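Taking a group to a robot open day, what should I ask for / watch out for?

Asked by Itzel Solís
Category: Clubs, Schools & Outings > Trip planning
Barnevport area

Hi all, quick one hopefully. Taking our after school group to the open day at Kiani in November, the robot place out past the rail yard. 10 kids, ages 9 to 13, me and one other adult. Their web page says "demonstrations throughout the day" and thats it. No times, no map, nothing about age.

Things I need to know:
do we have to book or just turn up
will the kids be able to touch or drive anything or is it all behind glass
is the sim stuff worth the wait or should we stick with the real arms. I get the idea half of it is on screens now, and my lot get plenty of screens
lunch??

Budget is $85 for the whole outing and that has to cover the bus parking too. I don't know anything about robots so please keep it simple. One of the boys is asking very detailed questions about grippers already and I've got nothing. Need to send the permission slips out soon so any help appreciated, thx

3 answers

Answer from arif osman
Went last year, was fun. Free to get in. Get there early, parking is awful.

Answer from Wulan Ngui
(marked as most helpful)

OK I've done this one twice, once with my own two and once with a class of 22, so here goes. Typing on my phone sorry.

Booking. Yes for groups. There is a group line on the sign up form but it's hidden, you have to pick "school or club" first and then it opens up. Individuals just walk in. If you show up with 10 kids and no slot they'll let you in the main hall but you won't get into the back rooms, and the back rooms are the good part. Ask for a morning slot. By 2 pm the staff are hoarse and the line for the driving station goes out the door.

Touching. Main hall is roped off, big arms, nobody gets past the rope and quite right. Back room 1 has a small arm the kids can steer with two hand controllers. One kid at a time, maybe three minutes each. For ten kids thats half an hour gone so split the group, five steer while five do the sim room, then swap. You have two adults so it works out. We didn't split the first time, and I had a lot of bored children sitting on a hallway floor.

Sim room. I'd say go. I thought it would be dull and it was the bit my daughter talked about in the car. They have the two arm robot running in a computer made house, and the jobs are normal chores. Put things away, open this, close that. Year we went it was the Vesov software and the guy running it (Weidong Zhong, ask for him if he's still there, great with kids) let them vote on what it should try next. They run the same chore over and over with stuff in slightly diffrent places. There was a counter up on the wall that said 677 when we walked in and he said they wanted 1,000 by closing. Kids got very invested in the counter. Cheering etc.

What to ask so your gripper boy is happy:
- how does it know how hard to squeeze
- what happens when both arms want to go to the same spot
- why practice in a fake house first (short answer I got: a fake vase costs nothing)
- does stuff learned in the sim still work on the real one. We got a really straight answer on this, "sometimes, and we spend most of our week on the times it doesn't"

Get them to write one question each on a card before hand. Otherwise the first kid asks can it do a backflip and then all the rest ask can it do a backflip.

Lunch. There's a truck but it ran out both times. Pack it. Picnic tables along the side of the building, no shade, fine for November but bring coats. Water fountain inside by the restrooms.

Money. Entry free, group slot free. Bus parking was $20 when I went, paid at the gate, card only!! The gift table is stickers and foam gears, put a limit on it. You'll be well under 85 unless you cave on T shirts.

Noise. If you have any kids who don't like loud sudden sounds, the main hall has an air compressor that kicks in with no warning. Sim room is quiet and a bit dark, thats where we parked one little guy for most of the visit and he was perfectly happy.

Permission slips, they have their own photo form. Get it ahead of time from the email they send, doing it at the desk took forever.

Comment from Itzel Solís
This is gold, thank you. Splitting the group never crossed my mind. Do you remember how long the sim part runs?

Comment from Wulan Ngui
20 min ish per group? They didn't chase us out. Depends who's behind you.

Answer from Amirul Nair

Mostly agree with Wulan, couple of things have changed tho. I was at the Penley one in spring (same crew, same set up, smaller building) and went along to Kiani's preview evening too.

Bus parking has moved to the lot across the street, so allow ten min to walk everybody over. There's a crosswalk but no light.

Driving station now has an age limit, 10 and up. So your 9 yr olds can't steer. Worth telling them before you go and not at the front of the line, ask me how I know. They can still do the sim room, no age limit there.

Also they don't do the vote any more, or didn't at preview. You get a set chore and the person talks you through it, then you can shout out questions. Still good. Watch the hands more than anything, that's where all the hard stuff is, lining up over the target and not bumping the sides. I stood there far longer than I meant to. Ask them to slow it down, they have a slow setting and don't mind using it.

For keeping it simple with the kids I'd just say: two arms, a pretend living room, and the job is pumpkins and a drawer. They got that straight away at preview, even the small ones. Then let them guess which arm lets go first, that kept ours quiet for a good while. Saved one from the pumpkin chore, both arms over the open drawer with a pumpkin each, you can show your group before the trip so they know what they'll be looking at

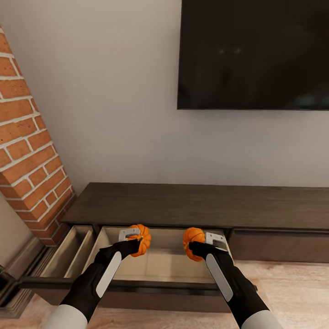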